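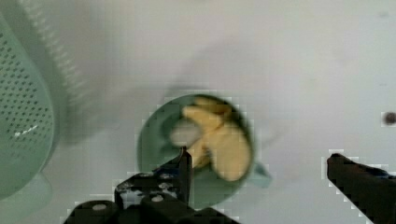 My case against the kitchen gadget begins with the bowl, because the bowl is where most of us were first talked into buying something. There was a prep bowl, then a nested set of prep bowls, then a set with lids, and at every step we were told that fruit had been suffering without them. Meanwhile a mug will hold pieces of banana perfectly well. It has a handle. It was already out. If it happens to be green and sitting beside a green colander, you even have a matched set, and no one had to send you a catalog.

I bring this up because Myung, the housewares store near me, has put in a whole wall for fruit. I went on a Saturday for a sponge. The Mirkley Banana Station was 20 dollars and consisted of a hook.

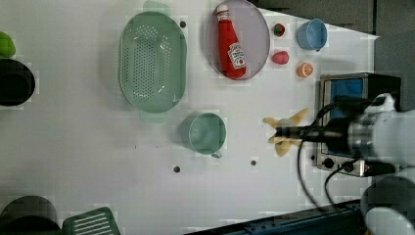 Page last changed: October

I should admit that I'm no minimalist. Minimalists make me nervous. They own one knife and want to tell you about it. I like a table with too much on it: the ketchup lying down, the toaster oven taking up more room than any piece of toast deserves, a cup that has rolled onto its side and been allowed to stay there. A table like that tells me somebody was in the middle of something. A clear counter tells me somebody is expecting a realtor.

What I object to is the idea that every item needs its own furniture. Ketchup can lie on a tray meant for something grander. An orange slice can go straight on the table and come to no harm. My friend Kyung-tae Sun, whose kitchen drawers close on the first try, disagrees with me about this and has a Plalusa rack with 18 compartments to prove it. He has filled 5. The others hold what he calls capacity.

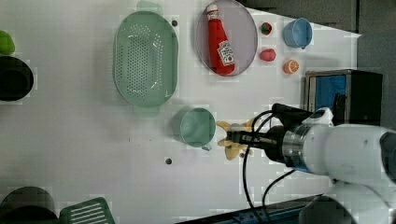 The colander is the one specialized object I'll defend to the end, and I notice it gets very little respect in return. It drains pasta and it rinses grapes. Upside down, it keeps flies off a pie. In my house it also holds the mail during the holidays. Compare the Tasance banana slicer, which I owned for two years and which could do one thing to one fruit, provided the fruit had grown with the correct bend. Mine never had. I would line up the banana, press, and get several neat coins and a long piece of mush, and then I'd have to wash all those little bars with a toothbrush.

I finally gave it to Kyung-tae, who had room.

The store, I hear, is planning a second wall, for eggs. I already know what they'll say about the carton. It's cardboard, it's plain, it doesn't match anything. It also comes free with the eggs and has a place for every one of them, so I expect they'll want 20 dollars to help me get over it.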